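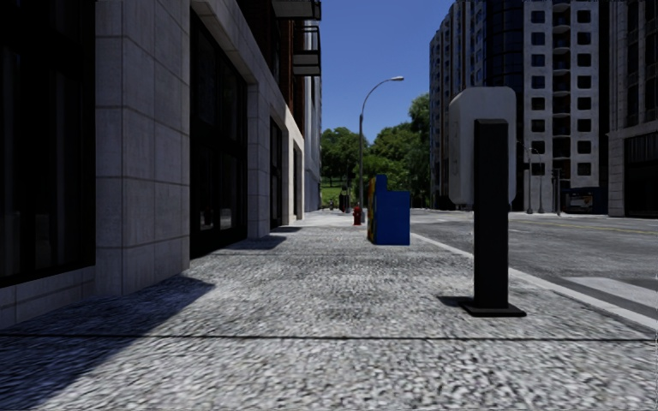
图 1　临街建筑立面与人行道（渲染画面）

首页　期刊　本期目录　影视劳动专题　投稿　检索
阅读时间：20 分钟

4　片尾名单里的配音：谁被写上去，写在哪儿

4.1　材料与口径

前一节交代了配音环节在整条制作链里的位置，这一节只谈署名。署名看着是小事，做起来麻烦得很。同一个人，在一部剧里叫“配音演员”，换一部叫“语言演出”，再换一部干脆并进“后期协力”。先把口径说清楚，不然后面没法比。

我们用的是 Sterkine 平台上线的 12 部译配剧集，全部为多语种版本。逐集抓取片尾，手工录入，得到署名条目 1572 条。所谓一条，指片尾上一个姓名与一个职务的一次对应；同一人兼两职，算两条；同一人同一职务每集都出现，每集各算一条。这样处理会放大主角配音者的权重，我们知道。试过按人去重，去重以后龙套几乎全部消失，反而更看不出问题，所以没有采用。

录入由 Kausar Lodhi 主做，第一作者复核。复核的办法很土，随机抽集，重新放一遍片尾，对着表格看。出入主要在三处：拼写、重名、以及职务译名。拼写以片尾画面为准，即使明显是错的。重名只在有旁证时才拆开。职务译名后来专门列了一张对照表，放在附录，正文不再一一说明。

访谈部分，受访者 11 人，多数是配音演员，另有配音导演、对白编写和平台本地化部门的人。除 Kulsoom Magsi 和 Lukian Ivanyshyn 同意具名以外，其余匿名。访谈提纲只有几个大问题，基本上让对方自己讲。录音转写后删去口头语，引文个别处有压缩。

还有一点。样本只来自一个平台。Kazmi 的片尾我们也看过一些，格式差别太大，有的剧整季不放译配名单，硬放在一起比没有意义，留待以后。

4.2　位置

先说位置。译配名单在片尾里有三种放法。一种紧接原版演员表；一种放在全部原版名单之后；第三种单独做一张卡，放在平台标识后面。第三种最多。

放在平台标识后面意味着什么，做这行的人都懂。自动播放下一集的倒计时一般在原版名单滚动时就弹出来了，观众若不伸手取消，那张卡根本轮不到出现。一位受访的女配音演员讲，她母亲为了看她的名字，每集都要拿着遥控器等，“等得手心出汗”。后来母亲嫌烦，不看了。

Magsi 的说法更直接：

“名字是有的，合同上写着要有，他们也确实给了。可你得先跟播放器打一架才看得到。我跟制片提过，对方很客气，说这是产品部门的事。我去找产品部门，产品部门说这是版权方的素材，不能动。转了一圈又回到我这儿。”

产品、版权、本地化，三个部门各有各的说法，每一个单独听都讲得通。平台本地化部门那位受访者也承认，片尾卡的位置从来没有哪次会议专门讨论过，沿用的是最早一批剧的模板。模板是谁定的，已经问不到。人早离职了。

我们倾向于把它看成一种默认设置造成的隐没。没有人下令要把配音者藏起来，也没有人需要为此负责。跟早年院线译制片相比，这一点变化挺大。那时译制厂的名单打在片头，观众坐在暗处，想不看都难。影院里也没有跳过键。

位置还影响停留时长。原版名单滚动，译配名单多数是静止卡，一张卡上塞进全部语种。字号缩小，栏数增加，手机上基本没法读。有一部剧（编号 D7）把九个语种挤在一张卡里，录入时 Lodhi 只能把画面放大一格一格认，仍有几个名字拿不准，表中标了问号。

4.3　顺序

顺序的问题比位置更敏感，访谈里提到这个，语气马上就不一样。

原版演员表的顺序有一整套行规：戏份、名气、经纪人的谈判、“特别出演”“友情出演”之类的安慰性头衔。译配名单理论上可以照抄原版顺序，谁给第一主角配音谁排第一。样本里照抄的占多数，但也有相当一部分按姓氏字母排，还有少数完全看不出规律。

看不出规律的那几部，后来从访谈里得到一个解释。名单由录音棚提供，棚里按进棚时间登记，交上去时没人重排。谁先录谁在前。于是出现配了一句“您的咖啡”的新人排在男主角配音前面这种事。受访者中有人觉得好玩，有人为此跟录音棚翻脸。

按字母排看似最公平，意见却最多。资历深的演员普遍不喜欢。一位入行很早、常年给主角配音的男演员讲：“我不是争名次，我是觉得他们懒。”年轻演员则几乎都支持，理由也简单，按戏份排他们永远在最后一行，最后一行经常被裁掉。

被裁掉这个说法一开始我们以为是夸张，回去查条目，确有其事。D3 和 D9 的手机版本里末行显示不全，电视版本完整。两个版本用的是同一张卡，适配没做好而已。报告给平台后 D9 已修正，D3 到本文定稿时还是老样子。

Ivanyshyn 是做配音导演的，他对顺序有一套自己的看法：

“我排名单，先看这个角色在配音里难不难，跟原版戏份是两回事。有的角色原版里戏很重，可台词少，主要靠脸。配音这边就没多少活。有的角色是个电台主持人，从头到尾不露面，全是词，配的人嗓子都快废了。你让他排第十几位，他心里什么滋味？”

他所在的 Brostix 录音棚因此有一份内部的排法，按台词量和难度综合打分。难度怎么打，他说凭耳朵。这份排法交到平台后多半会被改回原版顺序，改动一般不通知录音棚。他每次交名单仍按自己的排。

4.4　职务名称

1572 条里，职务名称之杂超出预期。单“配音导演”一项就有好几种写法，有的强调表演指导，有的强调语言把关，有的把录音师也算进去。对白编写的情况最糟。口型对位、字数控制、俚语改写，全是他们的活，片尾上经常并入“翻译”，甚至归到字幕组名下。字幕和配音台本是两套文本，这在业内是常识，片尾却不分。

造成混乱的原因之一是软件。平台要求录音棚用 Zosex 填报人员信息，职务一栏是下拉菜单，不能自填。菜单里没有“对白编写”。受访的两位对白编写者都遇到过这个问题，一位选了“翻译”，另一位选“其他”，结果片尾上就真的印着“其他”。

“其他：某某某。”她把截图存在手机里，访谈时翻出来给我们看，笑了半天。笑完又补了一句，那部戏她改了七稿。

菜单的问题去年 7 月曾有录音棚联名提过，平台答复将在后续版本中考虑。至访谈结束，菜单未变。

另外，群杂配音（街上路人、餐厅背景人声一类）在多数剧里没有任何署名。行内叫“群声”，一般是几个人围着一支话筒，一下午录完整季。谁录的、录了哪几集，棚里有记录，名单上没有。对新人来说群声往往是头一份工作，也就是说，他们职业生涯最开始的那一段，在公开材料里是空白的。后面去试别的戏，拿不出任何证明，只能靠导演口头介绍。

这就牵出圈子问题了。
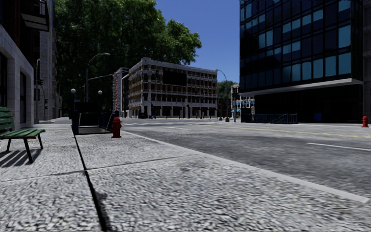
文 / Noreen Bangash　Vinzenz Imhof
数据录入：Kausar Lodhi　|　2025年2月14日

4.5　署名与进入

影视行业里关于“圈内人”“外来者”的讨论，几乎都围着台前演员转。谁的父母是谁，谁第一部戏就演主角。配音行当很少被放进这个话题，一来没有脸，二来很多人默认凭嗓子吃饭最公道，耳朵不会骗人。

访谈给出的图景没有这么干净。11 位受访者里，自己去投试音、没有熟人牵线就拿到第一份有署名工作的，是少数。多数人走的路子是：先跟着某位导演录群声，录一阵子，导演觉得行，给个有一两句词的角色，名字第一次上片尾。这段时间短的几个月，长的好几年。期间完全依赖那一位导演的记性和好感。

Magsi 自己就是这样进来的，现在轮到她带人。她对此并不避讳：

“我当然用我认识的人。棚按小时算钱，来一个生人，我得花半小时听他适不适合，这半小时谁出？我认识的人我知道他几点嗓子最好。外面说这是小圈子，是小圈子。你给我多一点时间我就多听几个生人。”

这段话值得多想一下。她把圈子的成因归到工期。平台压缩译配周期，要求多语种同日上线，录音棚没有余地试错，于是反复用同一批人；同一批人署名越积越多，履历越来越好看，新人的履历则卡在群声那里，一片空白。署名规则和用人习惯咬在一起，单改哪一头都不容易。

当然也有反例。有位受访者是从播客转来的，没有拜过师，没有录过群声，凭一条自己录的样带进了主角试音并且选上。她自己的解释是运气，那阵子恰好缺低音女声。选上之后麻烦才开始，棚里的老人对她很冷淡，群里不说话，录音间隙没人跟她拼饭。第二季换了导演，她被换掉，理由是“声音连贯性”。主角明明就是她配的，不知连贯性从何谈起。她后来回去做播客了，偶尔接有声书。

我们没法核实更换的真实原因。那位导演拒绝受访。

4.6　重复率

回到条目。若圈子之说成立，同一批姓名应当在不同剧里反复出现。看下来确实如此，但分布不均匀。主角、主要配角层面重复得厉害，同语种各剧之间来来去去就那么些人。配角层面分散得多。再往下，一两句词的小角色，又集中起来，常常是主角配音者顺手兼了。

最后这一点事先没料到。原以为底层最开放。问了 Ivanyshyn，他说很正常，主角配音者人在棚里，话筒开着，路边卖报的那句话让他变个声录掉，省一份人工。省下来的恰好是新人最需要的那种角色。

不同语种差别也不小。有的语种配音市场大，棚多，重复率低一些；有的语种全行业彼此都认识，重复率高得惊人，谈“圈子”没什么意义，整个行业就是一个圈子。这里不宜拉到一条线上评高下。各语种的具体数字见附录 B，因版面关系正文从略。

需要提醒的是，重复率只反映有署名的部分。群声无署名，兼配的小角色有时也不另列，所以实际集中程度可能比条目显示的更高。高多少，目前的材料回答不了。

4.7　演员怎么看署名

受访者对署名的态度分歧很大，不像我们起初设想的那样一致要求“写大一点、写前一点”。

有人压根不在意，接活看单价，名字写不写无所谓，片酬准时到账就好。有人希望不要署，担心给某类题材配音之后，儿童节目那边不再找他。也有人看得极重，重到会为一个字母跟平台来回写邮件。一位受访者的姓在三部剧里被拼成三种样子，搜索引擎当成三个人，她的资料页因此分裂成三份，每份都很短。她申请合并，要求提供证明，证明就是片尾，而片尾拼的又不一样。

还有一种态度夹在中间。在意，但不好意思说。配音行当里有种老派的观念，好的配音是让观众忘了有配音。声音贴上去，人退下来。年长的受访者多少都提到这个意思，讲的时候带着骄傲。可这种观念放到今天的合同谈判桌上就很吃亏，你自己都说应该被忘掉，对方自然乐得把你放到平台标识后面。

年轻一辈另有办法。自己剪片段发到社交账号，左边原版右边配音，标上姓名角色。粉丝认声音认得很快，有时比片尾快得多，剧还没更完，评论区已经把全套阵容猜齐。合同里通常有保密条款，上线前不许说，上线后能不能说写的含糊，于是大家都在试探。有人被警告过，多数没事。片尾的功能一部分就这样转移到了片外，由演员自己和观众来做，不付钱的。

4.8　本节的限制

样本偏窄，前面说了。访谈对象主要通过 Magsi 和 Ivanyshyn 两条线滚出来，本身就带着圈子的痕迹，研究圈子的人是从圈子的门进去的，这个毛病没能避开。彻底在门外的人，试了音没选上、后来改行的，一个也没找到。播客那位算半个。

片尾录入只做到电视版本，手机版本仅抽查。D7 带问号的姓名未计入重复率。职务对照表由三人商量着定，换一批人来定，归类可能会有出入，尤其“协力”一类。

Zosex 的菜单此后若有改动，4.4 的部分内容即告过时。下一节转向报酬与计时方式，沿用同一批访谈，条目数据不在使用。

上一节　下一节　附录 A　附录 B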